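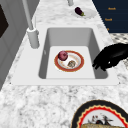 Mikkel Kragh
@mikkelkraghreads
Thread, 23 posts

Right, I finished it at ten past two this morning and I have feelings, so you're all getting a thread. The book is The Ferry at Birnau by Réjean Doucette and I want to talk about it before the feelings wear off and I become sensible again.

No big spoilers till I say so. I'll put a warning up. (I once had the end of a murder mystery ruined for me in a bus queue and I've never got over it.)

So. It's 1946. Hanne Þórarinsdóttir gets off a train at a little lakeside town called Birnau with one suitcase and a letter from a man she's never met. Her cousin was meant to marry him. The cousin has changed her mind and sent Hanne to break the news, which is a cowardly thing to do and the book knows it.

The man is called Anselm. He runs the ferry. He assumes Hanne is the bride. And Hanne, who has been travelling for ages and hasn't had a proper meal, doesn't correct him quickly enough.

I know. I KNOW. It's a mistaken identity plot and I nearly put it down on page nine. I've read so many of these where one normal sentence would sort the whole thing out and you spend the entire book wanting to shout it through the window.

But she tells him! She tells him the very next morning, over breakfast! I actually said "oh" out loud. He puts his bread down, says thank you for telling me, and goes off to do the early crossing. And then you've got a whole novel left and no idea where it's going.

Where it's going is that the trains stop running for a while (something to do with a bridge, I wasn't really following the bridge) and she's stuck. The guest house is full. His aunt has a spare room. Off we go.

Yes, there's an aunt. The aunt is the best thing in it. She's been feuding with the baker for years over a hat and we never find out what happened with the hat. I was so sure it would come up at the end. It doesn't. I've decided to admire that.

The romance is SLOW. I want to be very clear with those of you who get cross with me about this. They don't so much as hold hands until page 103. I made a note of it. He's helping her off the boat and then he just sort of forgets to let go, and they carry on talking about rope.

A full page and a half about rope. I have never been so invested in rope.

Doucette is very good at people talking about one thing and meaning another. There's a chat about whether the kitchen door needs planing that had me holding my breath. Anselm says it only sticks in wet weather, and Hanne says she won't be here for the wet weather, and then the chapter ends. Brutal.

Things I didn't love, because I'm trying to be fair. The middle sags a bit. There's a long stretch where Hanne takes a job in the records office and I think we get every single drawer of that office. I skimmed a few pages, then felt guilty and went back, and I hadn't missed anything.

Also the rival. There's a smooth chap called Brititz who turns up in a very nice coat and offers her work in the city. He's there to be the wrong choice and you can tell from the coat. I'd have liked him to be more of a real temptation. Give the man one decent joke at least.

Although my sister, who read it before me and has been unbearable ever since, says Brititz is the only one who ever asks Hanne what she wants to do for a living. Which is true. I hadn't noticed and now I'm annoyed with Anselm all over again.

Anselm, by the way. Quiet men in romance novels are hard to do. Half the time they're just rude and we're meant to find it deep. He's quiet because he's shy and a bit worried he'll say it wrong, and when he does talk he usually does say it wrong. There's a proposal (not a spoiler, it's on the back cover) that's one of the worst speeches I've ever read and I wanted to hug him.

The letters! I forgot the letters. Every few chapters you get a letter from the cousin, who's having a lovely time and has no clue what she's set off. She starts out as a comic turn and by the last one I was properly upset for her. The handwriting is described as getting smaller. That's all he does, and it's enough.

OK. SPOILERS FROM THE NEXT POST. If you want to read it clean, leave now, mute me, put the kettle on. The posts after the spoiler bit are just about what to read next, so scroll fast.

SPOILERS. She leaves. She gets on the train, the trains are back, he takes her over on the ferry himself and neither of them says a thing the whole way across. And you turn the page and it's two years later. I was sitting up in bed going no no no no.

And it's HIM who travels! All through the book she's the one who arrives in places, and then in the last part he shuts up the ferry and goes to find her, and he's hopeless at it. Wrong train, wrong street. He stands outside the wrong house for a whole afternoon. When she does open the door she's got flour up both arms and she just says "you're letting the cold in". That's the line. I'm gone. Bury me.

I've seen a couple of people say the ending is too easy after all that. I can see it, I suppose? I'd have taken another chapter of them being awkward with each other. Two years is a long time and they're back to talking about doors within three pages. But I cried, so my vote's no use to anyone.

END OF SPOILERS. You can come back in now. Hello.

It's roughly 400 pages in the paperback, and the type's a decent size, for those of you who asked me that about the last one. The cover is fine. It's a woman looking at a lake with her back to us. I'd love to see one of these women's faces some day.

If you haven't read Doucette before, I'd say start with this one. His first, Lalivum, is the one people tend to press on you, and it's good, but it's a much chillier book. A couple split up in chapter one and then you go backwards through the marriage. I read it on holiday in May, which was a mistake. I was miserable by a swimming pool.

Same eye for small things though. If you get on with The Ferry at Birnau and fancy being sadder, go there next. If you'd like to be cheered up, I have no idea, he hasn't written that one yet.

A few of you asked if it works for a book group. We're doing it next month so I'll report back, but I'd guess yes, mostly so people can argue over whether Hanne should've spoken up on the first night. I think one night's grace is fair when you've been on a train that long. My sister says it's a lie from the minute she takes her coat off. We've already had this out twice on the phone.

Oh, and someone wanted to know if there's a dog. There is a dog. The dog is fine all the way through, I checked the last chapter before I started, as I always do, and I'm not sorry.

Library has three copies if you're local, and I'm taking mine back this afternoon. Reading the new one about the lighthouse sisters next. If you've got theories about the hat, my replies are open.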